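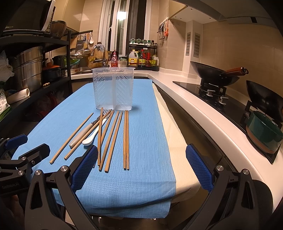 I have been thinking a good deal lately about the free estimate, and I've come round to the view that we would all be better off if we paid for it.

I know how that sounds. When we wanted our drive dug up and relaid last spring, the first thing I did was ring everybody within reach who would come and look for nothing. Levchenko came, and Jakitz came, and a very pleasant outfit from over at Jedemora came twice, once in the rain. I made them all tea and felt rather clever about it. I had no intention of giving the job to more than one of them, of course, and I suppose they knew that as well as I did.

But a visit like that takes half a morning by the time you count the driving. Somebody has to walk the ground, look at where the water goes, poke at the old slab, and then sit down in the evening and work out how much stone and how much concrete and how many days. All of that gets paid for in the end, and it gets paid for by whoever says yes. My neighbours' new drive has a little slice of my rainy tea party in it, and mine has a slice of somebody else's.

I wouldn't mind so much if the free ones were any good, and some of them are, I should be fair about that. Of the quotes that landed on our mat, though, the shortest was 2 lines long. It gave a price and the words 'as discussed', and we had discussed all sorts of things, including the dog. There was no mention of how deep they meant to dig, or what would go underneath, or who was taking the rubble away. You can't compare one price with another when you don't know what either of them is for, and so people do what I very nearly did, and choose the smallest number.

The firm we went with in the end, out Galtalden way, charged 200 for a proper survey and took it off the bill if you went ahead. I grumbled about it for a week. Then the thing arrived, and it was 8 pages – levels, a sketch of the fall, the thickness of the base, where the joints would be cut and why the corner by the gate needed a drain. There was a line for carting away the old concrete, priced at 1,153, and I remember being quite shocked by it until I realised that the others must have been going to charge me for it too, or else leave it in a heap by the hedge. I could have taken that survey to any of the others and asked them to price the same job, and I think that would have been perfectly decent, having paid for it.

There is a fair objection, and my sister made it over Sunday lunch with some force. Not everyone has the money to spend on finding out what they can't afford. If you've a cracked step that your mother trips over, a fee at the door might be enough to stop you ringing at all. I don't have a grand answer to that. I'd be happy to see a quick look and a rough figure stay free for small repairs, and the fee kept for the big jobs, where a mistake lies under your car for thirty years.

What I would ask, in the meantime, is that those of us who do collect free quotes should at least ring back the people we turn down. I didn't, last spring. I meant to, and then the diggers came and it went clean out of my head, and I still feel a bit sheepish when the Jakitz van goes past.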